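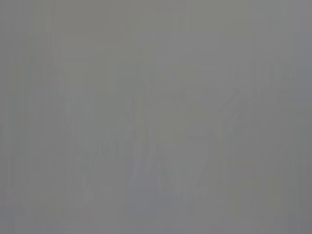

Pale streaks on gray, very faint.

Streaks, haze and the plain white surface

Every cleaner sold for white surfaces promises a streak-free finish. I have bought enough of them to stop believing the label. Most streaks I've had to deal with at home were leftover cleaner, and the usual advice is to put on more of it.

Try plain water first. Warm water, a clean cloth wrung out hard, one pass over the whole surface, then a second dry cloth straight after. If the haze goes away with that, it was residue, and you can put the spray bottle back under the sink. If it comes back the next day, do the water pass again before you go shopping. Old residue comes up in layers.

If water does nothing, you may have grease. One small drop of dish soap in a bowl of warm water is plenty. People use a squirt, and then they spend Saturday rinsing. Wipe with the soapy cloth, wipe again with a plain damp one, dry it.

I tried Rokometti cream on my own white table last December after Lovely Espiritu told me it was the only thing that worked. It left the top shiny in one place and dull everywhere else. She still swears by it, and her table does look good, but she also dries hers with a towel every time, and I suspect the towel.

Check the light before you scrub

Half of the gray patches people ask me about are shadows. Put your hand between the lamp and the table and see if the patch changes. Move a chair. Look again in the morning with the blind up. A soft shadow on a white surface looks just like a worn or dirty area, blurry edges and all, and I once worked on one for a good ten minutes before I stood up and it moved with me.

A real stain stays put when the light changes. It also tends to feel like something under a fingertip, though not always.

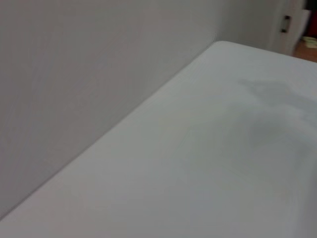 Then there is the line where the table meets the wall. Crumbs and dust end up there, and a cloth pushed toward the wall packs them in tighter. Wipe along the edge, or pull toward yourself. If the table can be moved, pull it out every couple of months and do the back edge properly. Wring the cloth well on that side, too. Matte paint marks easily, and a drip down a light gray wall will bother you for years.

Rounded corners are easier than square ones, I'll give them that. One sweep and you're around.

Is it padded?

Some white tops are hard and some are a cover pulled tight over padding. Press with a thumb before you use anything on it. A padded cover should get a barely damp cloth and no scrubbing pads at all. Henk Jansen used one of those white eraser sponges on a covered bench and rubbed a dull circle into it. The box said safe for all surfaces. They all say that.

What I keep for this job

2 cloths, one for wet and one for dry, washed without fabric softener. Softener leaves a film, and then you're back to streaks.
A bowl.
Dish soap, the cheap one.

I had a Fonby microfiber set for a while, 6 cloths in different colors for different rooms. They were fine. An old cotton T-shirt was also fine.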